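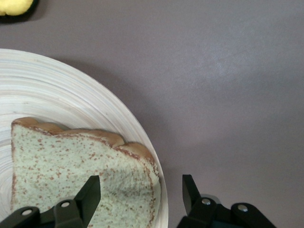
The last slice, Thursday morning.

The Last Slice

The bread came from Clolwood, like it always had. My aunt put it in my bag the night before I left, wrapped in a dish towel, and I carried it on my lap for 154 miles because the rack over the seats was full of other people's coats. That was in February. By the time the bus pulled into Flarkska it was dark, and the towel smelled more like the heater than like bread.

I ate that loaf in three days. I had a room over a shoe repair shop, with a gray table and a hot plate and one chair, and I ate standing up at the window because the chair was still covered with my clothes. When the loaf was gone I shook the crumbs out of the towel into the sink and washed the towel and hung it on the doorknob. Then I went down to the store and bought a loaf in a plastic bag. It was fine. It was bread.

My aunt does not write letters. She does not like the phone either. What she does is send things. In April she sent a plate, packed in newspaper and then in a pillowcase. It was the big round one with the grooves that used to stand on the shelf by her stove. I had run my thumbnail around those grooves all through supper when I was a kid, starting at the edge and going in, until somebody told me to quit. There was no note. I put it in the middle of the table and for a week I didn't put anything on it.

I worked at the Steko warehouse then, on the early shift. We packed lamps. The rule was 60 boxes before the first break, and if you were short you heard about it. My hands got rough from the cardboard. I would come home in the afternoon and sleep, and wake up when it was getting dark and not know for a minute what town I was in.

In June I decided to make the bread myself. I knew what went in it because I had watched it go in. I did not know how much, because my aunt never measured. I bought flour and seeds and yeast, and then I had to buy a bowl, and then it came to me that I didn't have an oven. The woman in the room across the hall had one. I knocked and asked her, and she looked at the bowl and said Sunday would be all right, after four.

The first one was flat and hard and we threw most of it out. The second one was burned on the bottom. She cut the burned part off with a bread knife and ate the rest with butter and said she had eaten worse. The third one looked right, but when I tasted it there was no salt. I had left it out. I stood in her kitchen with my mouth full and she started laughing, and then I did too.

After that I baked every Sunday. I left half with her for the oven and took half across the hall. It got better a little at a time. I wrote down the amounts on the back of an envelope and taped it inside the cupboard, and when I changed something I crossed it out and wrote the new number next to it. By August you could hardly read it.

The letter from my cousin came on a Monday. The house in Clolwood had been sold. My aunt was moving in with him, in Ayala, where he had a room for her on the ground floor. He said she was all right about it. He said she had given away most of the kitchen already, and that his stove was electric and she didn't trust it. He asked if I could come for the weekend and help carry things.

I asked for two days off and got one. The ticket was 18 dollars each way. I baked on Wednesday night, which was not my night, and I took a whole loaf and gave the woman across the hall the money for the gas, and she put it back in my coat pocket when she thought I wasn't looking.

Thursday morning I got up before it was light. There was one slice left from Sunday's bread, and I put it on my aunt's plate and sat down at the table. The seeds had gone mostly to the edges, the way they did when I didn't knead it long enough. She would see that right away with the new one too. She would hold it up by the window and look at it and press the middle with her finger.

I ate the slice with nothing on it. I washed the plate and dried it and set it back on the table. Then I got the dish towel off the doorknob, wrapped the new loaf in it, and went down to wait for the bus.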